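The table at the top of the stairs

Every office with a mezzanine ends up with one good table on it. It is meant for conversation. Within a month it is where things go when their owners have forgotten where they live.

Tronach, whose people moved into the old Limside building in November, bought theirs from Oberholzer for £593. The plan showed two magazines and a bowl of lemons. The lemons lasted until someone wanted a gin and tonic. The magazines are thought to be propping up a monitor.

What survives is the vase, and a vase is a hard worker. Put flowers in it and people will assume the rest of the table was arranged by the same hand. Yellow does this better than most colours, particularly on wood, and particularly in a room where the desks downstairs have given up on charm.

Then there is the umbrella. Tramutgate gets plenty of rain, and the building has a stand for umbrellas by the front door, 2 floors below and well out of reach of anyone who has already climbed the stairs. A black one looks like every other black one, so it may be carried off by anybody.
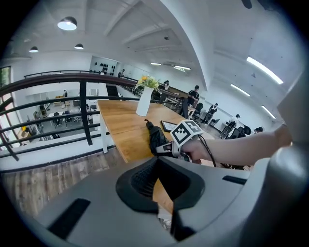
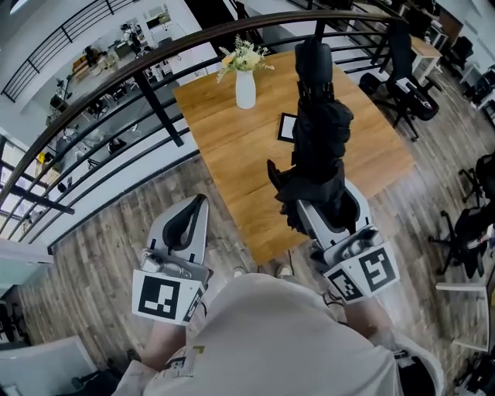
How to keep a table clear

Leave one tall thing on it and one flat thing, and stop there. Flowers do for the first. Change the water before it has a smell of its own.

Strap umbrellas shut before they go near the wood. Hang them from a hook if you have one, and if you haven't, hooks are cheaper than refinishing the top. Oberholzer sells an oil for that too, naturally, in a tin too small for the job.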